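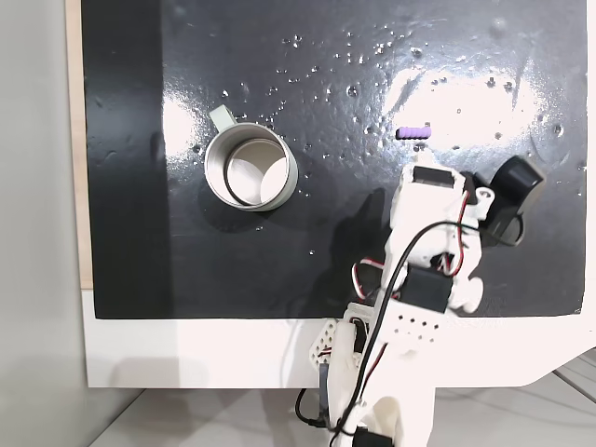
Department of Film and Screen Studies, Flarkthorpe College

Cutting the Year: How Fan Editors Choose Shots for Trailer Mashups
Project report by Miroslava Ondrejka
Supervisor: Norbert Holub

Background

A trailer mashup takes footage from one or more released films and cuts it to the sound of a trailer for a different film. I wanted to find out which kinds of shots the editors use most, and whether the choice depends on the genre of the trailer being copied. Most writing on mashups deals with jokes and copyright. I found very little on the shots themselves.

Material

I used 29 mashups from Brornance, a sharing site for fan editors. All of them run under three minutes and all of them name their source films in the notes, so I could check where a shot came from. I left out anything with added animation or newly filmed footage. Two mashups on my first list were removed from the site in January and I replaced them with others by the same editors.

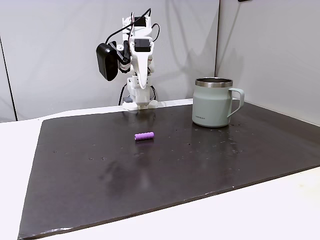
Mug and arm on the tabletop mat.

I logged every shot in a spreadsheet, which came to 3,132 shots. Each one got a length in frames, a shot size (close, medium, wide) and a note on whether anyone's mouth was moving. Titles and black screens were logged but kept out of the totals. Where a shot was reused in the same mashup, I counted it each time.

Results

Close shots were the largest group in every genre. I had expected wide shots to lead in the mashups that copy adventure trailers, but they came second there too. Horror mashups had the longest shots on average, mainly in the opening section before the music starts.

Moving mouths were less common than I expected. Editors seem to avoid them when the voice on the soundtrack belongs to another film. They use the back of a head, a listener's face or a hand instead. The clearest case is "Dindimlow," which puts a courtroom drama under a space trailer and shows a speaking face in only 2 shots.

Romance mashups were the hardest to log. Many of the cuts are dissolves, and I had to decide where one shot ended. I used the middle of the dissolve each time.

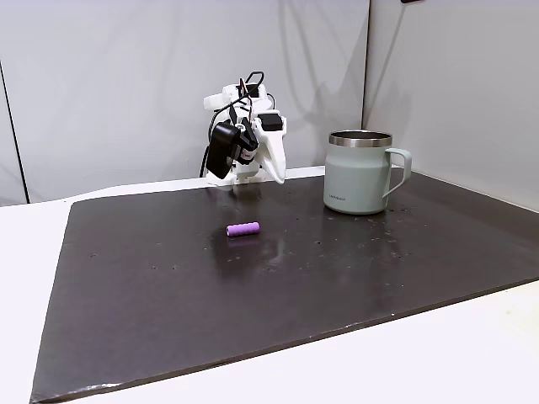

Problems and limits

I did all the logging myself, so nobody has tested whether another person would sort the shots the same way. Norbert Holub suggested a second pass on one mashup. I did this with "Onuoha," which has over 400 shots, and changed my mind mostly on the line between close and medium.

The sample also leans toward editors who write full notes. They may work more carefully than others on the site.

Further work

The next step would be to interview a few of the editors and ask how they search for footage. I would also like to log the original trailers in the same way, so that the two sets can be compared shot by shot.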